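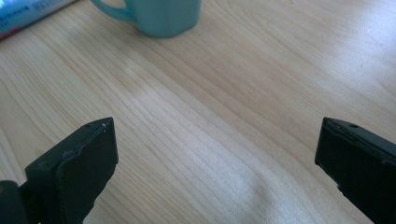 Fri 22 October

I have been meaning to write up the pad job on my gripper for weeks, mostly so that I stop relearning it every time, and Raelene Mudgway asked me about hers last night, so this one is for her as much as for me. Get a drink, I do go on.

The gripper is my hand-held one, the Zemow, two black plastic fingers with a soft pad stuck to the inside of each. I've had it since March and I use it most evenings at the big table, picking up whatever is lying there. The plastic has been no trouble at all. The pads are another story! They are the part that does all the work, and they go at the edges first. You get a bit of a lip along the top, then the lip starts to peel, and before long you're brushing little black crumbs off the wood.

My first set went 741 grabs before I changed them (yes, I keep a tally, in pencil, inside the lid of the box). I could have gone longer, but a mug had started to slip a little on the way up, and I am fond of my mugs.

So, the job. I take the fingers off first, which I know some people skip. There are 4 screws on mine and they are tiny, so I do it over a saucer. Then I warm the old pad with a hair dryer on low and lift it from the top edge with a plastic scraper, slowly — if you tug, the foam tears and leaves the sticky layer behind, and then you're rubbing at it with your thumb for half the night.

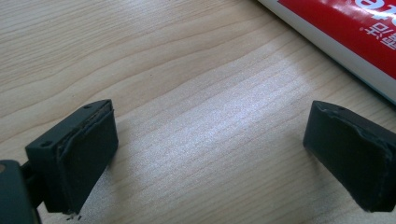

Once the old stuff is off I wipe the plastic down with alcohol and leave it alone while I cut the new pieces. I buy mine as a sheet from a little shop in Ornthorpe, and one sheet has lasted me ages. I used to cut them with scissors and they always came out a bit wavy, so now it's a fresh blade and a steel ruler. Stick them down from the bottom up, press hard, and then clamp them overnight with a scrap of wood on each side. Raelene only gives hers an hour, and I have told her what I think about that.

In the morning I put the fingers back on and close them all the way, very gently, to see that the pads meet flat from top to bottom. If one side touches first, I loosen the screws a touch, nudge it, and try again. Last time that took me 2 goes and a fair amount of muttering. After that I do around 100 practice grabs with something I don't mind dropping, and start a new line in the lid.

Next on my list is the thicker foam that Harawira sells. I've got a sample cut already, waiting for a free weekend.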